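4.2 Reading order in the serial novels

Both serials were released in short installments, and both use many narrators. In Brelport, a town stops using written signs, and each installment is told by a different resident. In Bastcombe, the narrators are the siblings of children who were born unable to hear their own names. Readers could open the installments in any order once the first six had been released.

We asked 31 readers to keep a reading log from the start of March until they finished or gave up. Of these, 23 finished at least one serial. Most of those who stopped did so in the first month, and their logs show long gaps before the last entry.
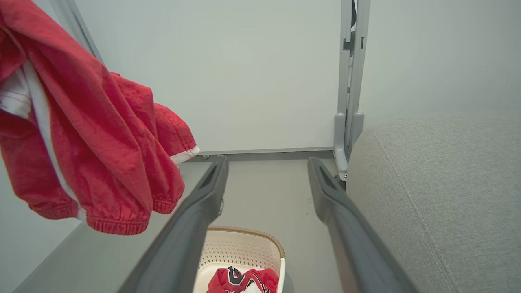
4.3 Coding of reader comments

The logs contained 706 comments. Two of us read all of them and marked each one as being about plot, narrator, or language. A comment could carry more than one mark. When we disagreed, we went back to the installment and read it again before settling the mark.

Comments on narrators were often about trust. Readers of Bastcombe wanted to know whether an older sister who tells three of the early installments was lying or had simply forgotten. Readers of Brelport seldom asked this. They wrote more about how people in the town managed everyday tasks – buying medicine, finding a bus – with no written words to go by.

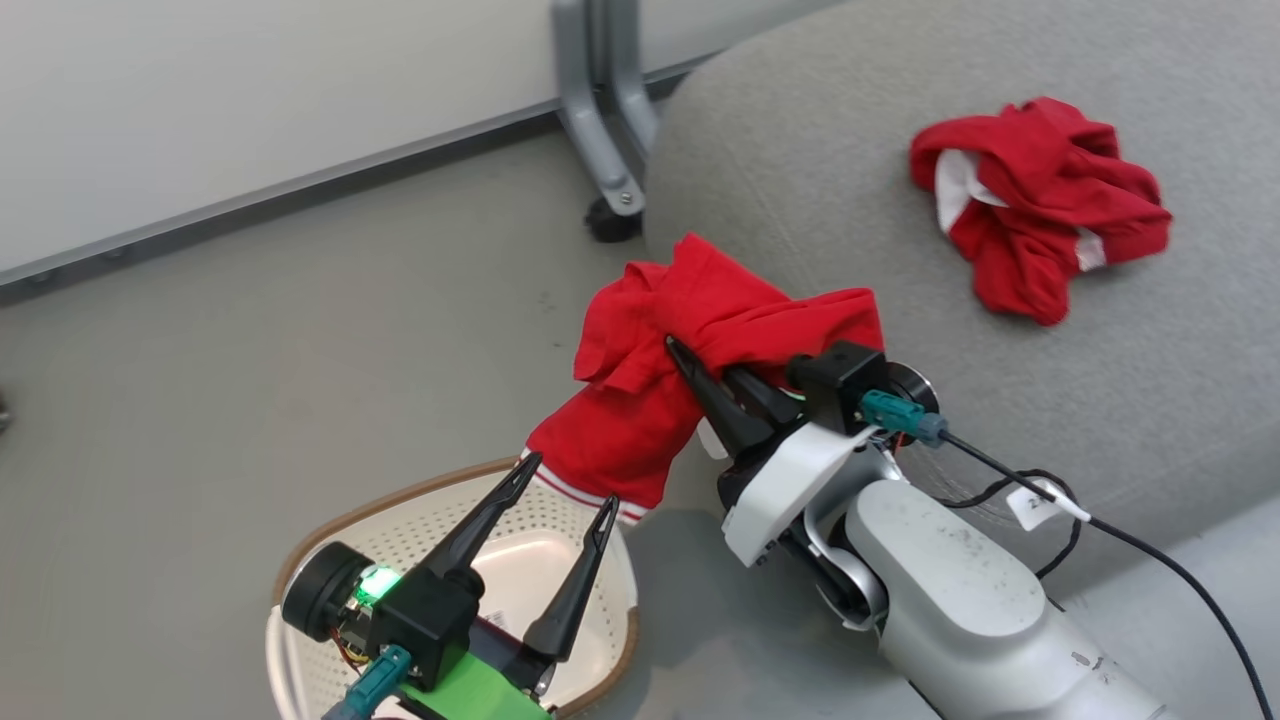
Figure 6. A red shirt held between two robotic grippers, next to a gray sofa.

Comments on language were shorter and came later in the logs. Several readers copied out a single sentence and added nothing to it. We kept these as language comments, though a stricter scheme might have dropped them. 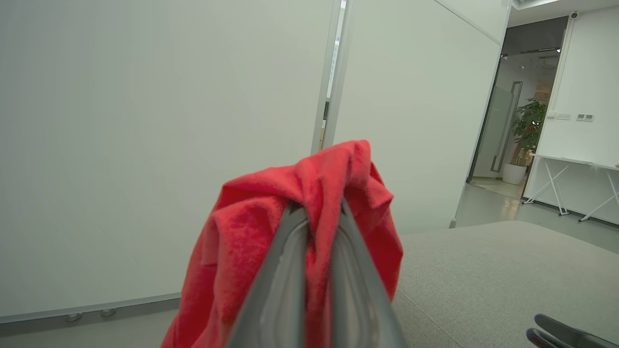 4.4 Limits of the logs

A log records what a reader chose to write down. Some readers wrote after every installment and others saved their notes for the end of the week, so the later comments may mix up installments that were read close together. We did not correct for this. We also did not ask whether readers had talked about the serials with each other.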